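Quiénes somos

Bravden es un centro de formación profesional dedicado a la organización de espacios de trabajo compartidos, la gestión de suministros y la atención a las salas de reunión. Imparte sus cursos en aulas propias y en las dependencias de las entidades que solicitan formación para su personal.

Nuestra historia

El centro inició su actividad como servicio interno de Urnier, con un único curso sobre inventario de material de oficina. La demanda de otras entidades llevó a constituirlo como institución independiente, bajo la dirección de Štefánia Paulík, que continúa al frente del equipo docente. En la actualidad Bravden cuenta con 9 profesores y acoge cada año a 300 alumnos, en su mayoría trabajadores en activo.

Oferta formativa

La enseñanza se articula en 2 itinerarios. El primero, de carácter inicial, aborda la disposición del mobiliario, el orden de las superficies de uso común y la reposición de artículos de consumo. El segundo está dirigido a responsables de planta y comprende la planificación de compras, el control de existencias y la redacción de normas de uso. Ambos concluyen con una prueba práctica ante un tribunal interno.

El material didáctico se elabora en el propio centro. El manual Tallex, de 29 fichas, se entrega al alumno el primer día y se revisa todos los años en julio.

Nuestras instalaciones

Las aulas teóricas se encuentran en la primera planta del edificio Eder. La sala de mesa común, en la planta baja, es el espacio más utilizado por los alumnos y el que mejor refleja nuestra manera de trabajar: paredes blancas, luz natural regulada con estores enrollables claros y una amplia mesa blanca en la que conviven objetos de uso diario. Un pequeño tarro de vidrio, una bolsa de aperitivos o una planta de hojas verdes forman parte de ese entorno corriente - el mismo que el alumno encontrará en su puesto de trabajo.
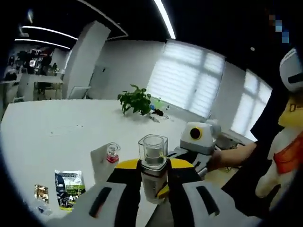 Admisión y contacto

Las solicitudes se presentan por escrito en la secretaría, de lunes a viernes en horario de mañana. Las entidades interesadas en formación a medida pueden pedir una entrevista previa con la dirección. La admisión sigue el orden de entrada de las solicitudes, y las plazas no confirmadas en el plazo indicado pasan a la lista de espera.

Última actualización: 5 abr 2023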